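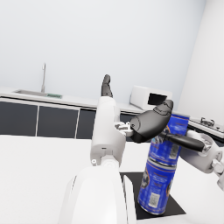
I got to the Ramdale robotics club at half past three and walked straight into an argument about thumbs. Two kids wanted the left one to move first. A third wanted both hands to close in together, and she had a drawing to prove it. Mei-kuen Chiang, who has run the club since it was three students and a borrowed laptop, let them go at it for a while before she waved me over to a chair.

"That's a good argument," she told me. "Last year they argued about snacks."

The project this spring is called Festus (named after somebody's grandfather's mule, I'm told). It's a simulated two-armed robot in a simulated kitchen, and the job is to pick up a tall blue can off a black mat using both hands. That's it! I asked Mei-kuen if that wasn't a little small for a whole semester and she laughed at me, kindly.

"Try it," she said, and handed me the controls.

So I tried it. You move the white arms and these long black fingers follow along, and I felt pretty sure of myself right up until I knocked the can over. Then I did it again. The third time I missed the can completely and sent a hand off toward the microwave, which got a round of applause from the back row.

Tamara Bilyk, a junior, took over for me. She's in charge of what the club calls the grasp list, a spreadsheet of every attempt with a note on what went wrong. They were up to 300 rows when I visited, and 76 of those were clean pickups.

"People look at the 76 and say oh, that's low," Tamara said. "But nearly all of those are from after February. Before that we were grabbing it down by the bottom and it just tips. You want to come in on the top half, and you want the hands to get there at the same time, or one of them is just pushing."

I asked how she'd figured that out.

"I picked up a lot of cans at home. My mom thought I was being weird."

The regional event is in May, and teams get about 2 minutes per run. Ramdale's main competition is a team from across the county that calls itself Purus, and the kids talk about them the way my uncle talks about the Yankees. Mei-kuen would like them to calm down about that.

"They helped us with our joint limits in the fall," she said. "They're nice kids. I keep saying so."

Would she rather have a real robot? She thought about it for a second.

"Sure, if you're buying. But in here they can mess up forty times before dinner and all we do is hit reset. I like that for ninth graders."

When I left, the thumb question was still open. Tamara was setting up another run with both hands coming in together, and the girl with the drawing had pulled her chair up close.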